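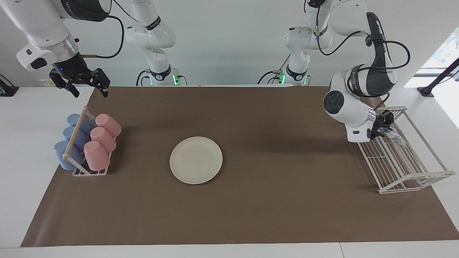

Call for participants: does the dishwashing advice on the back of the bottle do anything?

Stornach is looking for 14 households to wash up by hand, by instruction, for 3 weeks in November. We pay £140 per household at the end. Please read the whole page before you write to us, including the dull parts, as most of the people who dropped out last time hadn't.

Why we are doing this

We are a small consumer testing group and we don't believe very much of what we are told about washing up. Rinse first. Never rinse first. Glasses before plates, hot water only, change the sponge weekly, let everything drip dry because tea towels are filthy. Some of this may be right. When we went looking for where it came from, we mostly found people quoting each other, and a fair few of them had something to sell.

Last spring we asked readers to send in the washing up rules they were brought up with. We got 489 replies and they contradict each other on nearly every point, often within the same family. So we would like to see what happens in ordinary kitchens with ordinary dirty plates.

What you would do

Wash up by hand once a day, after your main meal, following a method sheet. The method changes each week. One week you will be told to do it however you like, and please do carry on as you normally would - we can tell when people start showing off.

You'll read your water meter before and after each wash, fill in a one-page form, and post us a swab from one plate and one glass every few days. The swabs come with prepaid envelopes. The form takes five minutes if you do it straight away and a good deal longer if you try to remember it the next morning.

You'll be given two washing up liquids in plain bottles. One is Doolan and the other is Vikoda. You won't know which is which until the end and neither will the person reading your forms. Both were bought off the shelf with our own money. Neither maker has paid us, and neither has been asked for an opinion.

Who we want

Adults who cook at home at least five evenings out of seven. Households of two to five people. A water meter you can get at without moving furniture. You may own a dishwasher, but it has to stay off for the whole period, and if you are already wondering whether one quick load would matter, it would.

We can't take anyone with a skin condition made worse by detergent, or anyone who works for a company that makes or sells cleaning products. Journalists are welcome but must say so.

What we won't promise

We don't know if we will find anything. Fourteen homes is a small number and we'll say so in print. It is possible that every method gets the plates clean enough and the whole argument has been a waste of breath. If that's the result, we'll publish it. You won't be told that your kitchen is better or worse than anyone else's, and your swab results are not a health check.

Payment is by bank transfer. If you stop early we pay for the full weeks you finished. There are no prize draws or vouchers.

How to apply

Write to the Kitchen Trial, Stornach, Flurkesura House, with your postcode, the number of people at home, and two or three lines on how you wash up now. Don't tidy the answer up for us. Applications close at 5 pm on the last working day of October, and we reply to everybody, though it can take a fortnight.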